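The Other Sister

I read the Skaratis books for the first time at fourteen, under a blanket, with a flashlight that kept dying. Like everyone else I knew, I wanted to be Tika. She has the knife, the bad haircut and all the good lines. Her older sister Ilse stays home in Esetthorpe and does the accounts, and I skipped her chapters. I mean really skipped them — flipped pages until I saw Tika's name again.

Then last February I reread the whole series for a book club my friend Kavitha Pillai runs, and I have to tell you, I've switched sisters.

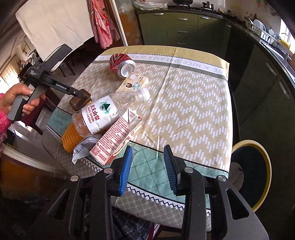 Ilse gets six chapters in the first book. In the fourth one she walks into Captain Stanciu's office and asks for her father's boat back. She has no weapon and no plan that we know of. She just sits there, being polite, until he gets so uncomfortable that he starts explaining himself, and by page 202 he has told her where the prisoners are. Tika spends the entire second book acting on that information and never asks where it came from!

At fourteen I thought that scene was boring. Now I think it's the bravest thing anyone does in the series, and I include the cliff.

Kavitha doesn't agree. She's a Tika person for life (she named a cat after her) and her argument is that Ilse is a snob who lets her sister take all the beatings. She's got a point about the snobbery. Ilse is awful to the ferryman, and the way she talks about Tika's friends in book three made me wince. We argued about it until the tea was cold and somebody's husband came to find out why we were yelling.

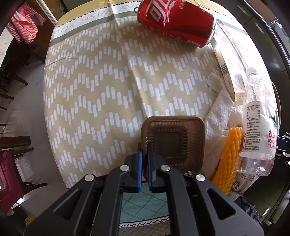
Annapurna Kamath, the quietest person in our group, finally said she thought the sisters were written to be read at different ages. You get Tika first, when you want to run away from home. Ilse waits for you. I've been chewing on that ever since, and I went back to the last book with it in my head.

There's a moment near the end when Tika comes home after 18 months away and finds the house exactly as she left it, down to her boots by the stove. She takes it as an insult, as if no one had noticed she was gone. I took it that way too, once. This time I thought about Ilse greasing those boots every winter so the leather wouldn't crack. It's one line, stuck in the middle of a paragraph about soup, and I'd missed it completely.

My niece is starting book one this summer. I'm not going to say a word about Ilse.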